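Notebook, cloth folding bench, December, 3:40 pm

Really good afternoon on the orange cloths! Rukhsana brought over the new lot from Altholm and they fold so much better than the old Galang ones, which always sprang open again before you could get them onto the pile. These hold a crease if you press it once with the side of your hand (try it, it's lovely).

Fold we're using now: in half, then in half again the same way, so you get a narrow strip. Then bring the ends together for the square. I had been going corner to corner first and ending up with fat little lumps.
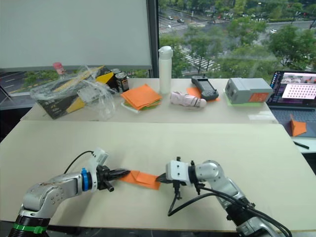

Orange cloth in its narrow strip, held at both ends. Stack of squares on the tray behind.

Stack on the back table is mostly orange with green under it. I'd like to keep the colors apart from now on, greens at the bottom. Angelica wants the squares no bigger than 112 mm so they sit flat in the Plirivstead boxes. Mine came out a bit over, hers were spot on, naturally.

Trickiest bit is still the middle of the fold. If one end turns even slightly you get a twist all the way through, and pulling harder just tightens it. Best to lay it down, shake out, start over. I want to try a wider grip tomorrow, 100 mm in from nothing, i.e. right out at the corners.

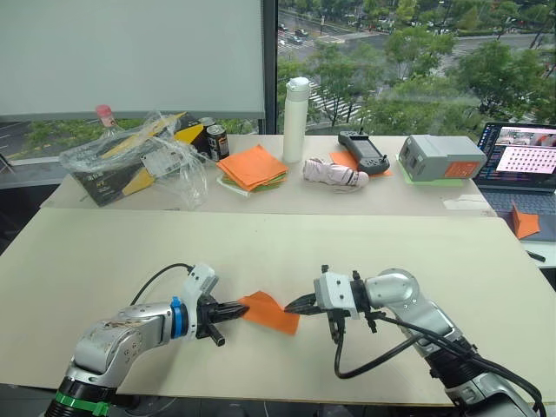
Same color cloth, folded and twisted between the two grippers.

Back desk needs a clear-out: plastic bag, cans, umbrella, all creeping toward the stack. Water bottle can stay, but further from the cloths please!

To do: ask Ala for 2 more trays. Wash the greens. Rukhsana to check the order number, I wrote 655 on the lid and now can't remember if that was the lot or the shelf.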